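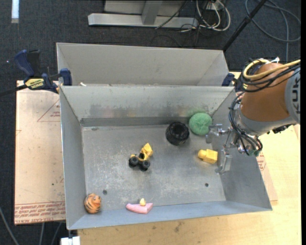
Section 4. Cleaning hard plastic and plush toys

The Falline steam cabinet is sold as a way to sanitize toys between uses. Treat that word with care. Steam does little through a layer of dried juice, so wash first.

1. Sort the load. Battery toys stay out, whatever the toy's own label claims.
2. Wash hard plastic in warm water with plain dish soap. Rinse twice.
3. Set the toys on the rack in a single layer. The Skirnholm brochure shows them stacked. Ours came out dirty underneath.
4. Fill the tank with 900 ml of water, close the door and press START. A full cycle takes 22 minutes.
5. Leave the door shut for another 12 minutes.

Note: The green light means the timer has ended. It does not measure heat and tells you nothing about germs.

Note: "Self-drying" is generous. Plush toys need a night on a line.

CAUTION: Thin plastic can warp. Test one piece before you risk the set.

CAUTION: Do not add Zania scent tablets to the tank. They leave a film on the heating plate, and descaler won't shift it.

For replacement door seals, see Section 7.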